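The Fault That Left No Log

Two arms, one table, and a grip force that drifted for weeks before an alarm tripped

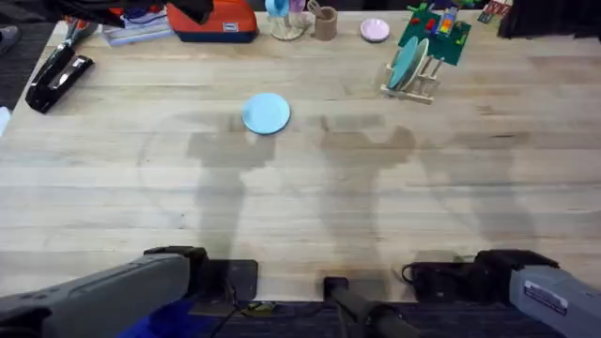 The Lomton lab had run 3,029 plate transfers when its left gripper began closing late. The controller reported no error. Position feedback stayed within limits, and the drift showed up only when engineers at Gostora compared motor current across 1,164 of the stored runs.

Delay at closure had reached 70 milliseconds – enough for a plate to be lifted on one edge and dropped. The cause was a worn cable connector that lost contact under bending.

Mendes, which supplies the controller, now flags any delay above 5 milliseconds. Brivum, the integrator, replaced both connectors in March.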